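Genji Murakami
Jan 10, 2026

Right, the two-armed thing in our shared workshop. A few people have asked why I'm being grumpy about it, so a thread.

Suleiman and I have been at this since August, evenings mostly, on a bench at Tarlow. Two arms, two hands, one controller. The hands are a Lernov kit we put together ourselves. The controller is a Brenus board that came with a manual translated by someone in a hurry.

The job we set it: clear a table with fruit on it. Pick a thing up, put it on a plate, or take it off the plate, whichever you ask for. A toddler can do this while shouting about something else.

Suleiman says it's going brilliantly. I say ask me again when I've stopped standing next to the off switch.

Things I no longer believe, part one: "works out of the box". The box had bolts in it. One bag of them was the wrong length and the shop sent us the same wrong bag again.

Part two: "human-like dexterity". Every advert for these hands says it. Put a hand over a plate with a red apple next to it and tell me which human you're thinking of.

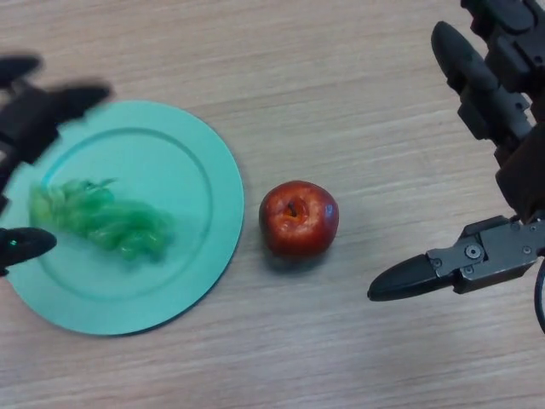
My main complaint is the waiting. One hand works and the other hangs about with its fingers open. Two arms cost twice as much and needed twice the wiring, and for most of a run we're getting the use of one. I've said this to Suleiman. He says they'll share the work later. Later is where all the good features live.

Then the numbers. Suleiman's log has 1,633 runs in it. He reads that out as if it were a score. It's a count of how many times somebody pressed go. I went through and marked the ones I'd call clean, meaning no nudging, no restart, nothing moved back by hand. 576.

He thinks I'm marking too hard. If I have to reach in and shift the apple, I've done the job and the robot has watched.

Also, every one of those runs was on the same bench with the same lights. I asked for one evening with the blinds open and the overheads off. We got 3 runs in before he decided the evening was "not representative". Well, no. It's my kitchen that's not representative, then, and everyone else's.

To be fair to the hands, the round fingertips were a good choice. The first set we tried had flat pads and I hated them. Less fair to the hands: the cable on the right arm. I want it clipped along the arm and out of the way. Suleiman wants it left loose until we've stopped changing things – so, never.

Somebody from Lawal came round the workshop and asked if we'd thought about selling it. Selling what? I've got more than 3,000 lines of settings and a list of things you mustn't do near it.
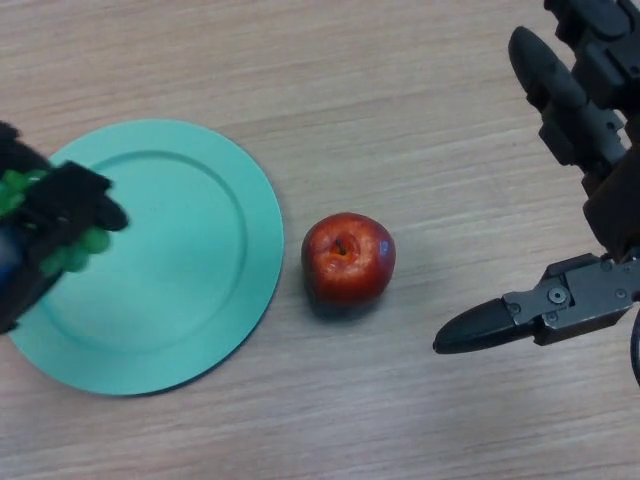 Posted by Genji Murakami · Tarlow shared workshop

Grapes are my favourite argument, by the way. Suleiman treats a bunch as one object. Fine, until you squeeze it a bit too hard or a bit too high up. There's one number for grip strength in our settings and it's the same number for everything. I'd like a second number before anyone says the word "kitchen" again.

Someone asked if I think home robots are a con. No. I think the videos are cut very kindly. If you see one, look for a clock on the wall and see if it jumps.

Next job is the wrist bolts on both sides, as I don't trust how they were tightened (by me, in August, with the wrong spanner). After that I want fifty runs with the blinds open and neither of us allowed to touch the table.

Suleiman has bet me a curry it beats half. I've taken the bet and I've already picked the place.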